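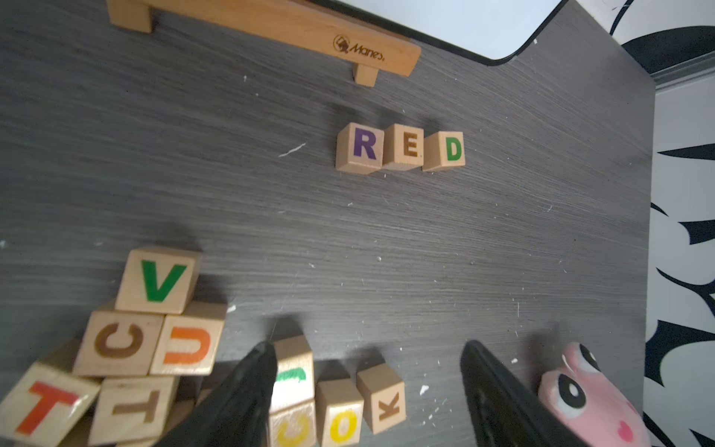

Murín, January

So these are the wooden letters I keep getting emails about, and I finally sat down to write a proper page for them! We sell them as the Fondeck letter set, and they're the thing in the shop I play with most myself (my tea goes cold over them, regularly).

Each letter is its own block in natural wood, and the letters come in different colors. RED is the word I always end up making first, and in this set it comes out with a purple R, a brown E and a green D, so no, the color of the word won't match the word. A couple of parents have asked me about that. My own kids never blinked at it, and my youngest thought it was the best joke in the world for a whole winter.

The colors aren't a code for anything, by the way. Vowels and consonants are mixed up together, and I like it that way for free play. If you teach reading and want vowels in one color, ask me about the Cidby set, which is sorted like that but costs a bit more.

What do you do with them? At our house we mostly tip them out on the table and leave them there. Somebody walks past and spells something rude, somebody else fixes the spelling. For little ones just starting out I'd put out three letters they know and keep the rest in a heap to the side, so the whole alphabet isn't staring at them. Then swap one letter. RED to BED was a big moment here.

They look great on a dark table too, much better than on our old pale one, where I kept losing them. A low wooden stand behind them makes a nice spot for a finished word, though the stand is NOT part of the set, please don't order expecting one. You can line the blocks up on any shelf that's deep enough, or right on the tabletop, which is what we do nine times out of ten.

What you get: 100 letters in a cotton drawstring bag. There are extra vowels, and 2 each of the awkward ones like Q and X. If you run out of E's (everybody runs out of E's) I sell top-up bags of 20 and you can pick which letters go in. Write them in the order notes, all in one line if you can, it saves me squinting.

Cleaning is easy. Wipe them with a slightly damp cloth and let them dry spread out. Don't soak them and don't put them in the dishwasher, I've had one customer try it and she sent me a very sad bag back.

They're made for us by Svetozár Hrubý at Pledon, who has been cutting letters for almost 20 years and is very patient with my phone calls. Small differences in the grain from block to block are normal. If a letter arrives chipped or you're missing one, email me and I'll pop a new one in the mail, no need to return anything.

Not for children under three, please. They're small enough to go in a mouth.

Orders that come in before noon usually leave the same day. Gift wrap is brown paper and string, and if you tell me the name I'll write it on the tag.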